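Home | Forums | Kitchen & Table | Serving & Storage | Log in

Filed under: Trays, Tableware, Everyday Dishes
32 replies | 1489 views | Page 1

**Two trays instead of one big one?**

**gikard_fan:** My sister-in-law swears by setting each person's breakfast on their own tray the night before. Bowl, cup, done. She says it cut her mornings in half. I'm looking at the Merkov trays, the dark ones with the handle holes. Worth it?

**plainspoon:** Cut her mornings in half how? You still have to wash the bowl. You still have to wash the cup. Now you also have to wipe a tray. I'd like to see the math on that.

**trotus_hill:** We do it with four people and I'd keep doing it. Carrying is the point. One trip to the porch and everybody has their stuff.

**plainspoon:** Four people is four trays, so four trips, unless you've got more arms than I do.

**trotus_hill:** The kids carry their own. They're nine and eleven, they can manage a bowl and a cup.

**Pascal Sabatier:** I've used dark brown trays for a couple of years, so a few things. A bowl and a tall cup fit fine side by side. The trouble is the tall cup. Put it near the handle and your knuckles are right up against it when you lift. Put it in the middle and the bowl gets shoved to the end.
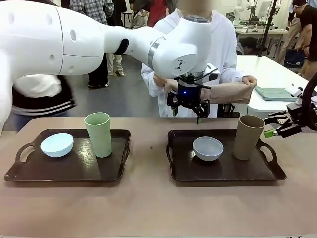 I went back and forth on this and ended up with the cup toward the back, on my right, and the bowl wherever it lands. A shorter cup would fix the whole thing, but the tall ones came in a set and I'm not buying more.

The other thing is the shine. On a glossy dark tray you see every smear, so keep a cloth handy. Anyone who tells you dark hides dirt has only owned the matte kind.

**plainspoon:** Thank you. So it's more wiping.

**Pascal Sabatier:** It's a bit more wiping. I still use them.

**mudroom_meg:** Disagree on the shine! I'd rather see the smear and get it off. My old Collet tray was a speckled thing and I found dried jam on it that must have been there since December.

**gikard_fan:** What about different colors for each person? The set I want has green and tan and so on.

**plainspoon:** Works until two people want the green one.

**trotus_hill:** That took one day to settle at our house. Whoever sets the table picks last.

**mudroom_meg:** Does the raised rim do anything? I've heard people say it catches spills, and I have my doubts about a full bowl of milk.

**Pascal Sabatier:** It stops a cup sliding off. For milk, no, it'll go right out the handle holes if you tip it.

**gikard_fan:** OK, ordering two and not four. Will report back if I hate them.

Share (3) | Print | Next thread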